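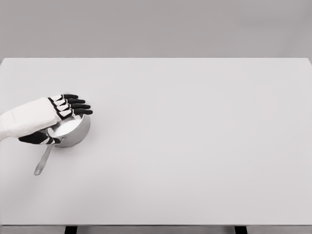 El laboratorio de Savdale abrió sus puertas el miércoles y yo fui, sobre todo, por el café. En Trarkach entrenan políticas de agarre en simulación antes de dejarlas tocar nada que se pueda abollar. El cazo de acero es la prueba que peor llevan: la mano de dedos blancos con puntas negras lo busca por el borde, con el pulgar por debajo de la palma, y deja el mango para los que cocinamos.

El método consiste en variar fricción y peso en cada intento - hasta 243 combinaciones por objeto - y aprender de los fallos. Con 50 demostraciones les basta; con 25, según la pantalla de resultados, el cazo acaba en el suelo virtual. Pregunté quién lo recoge. Pasamos a la sala siguiente.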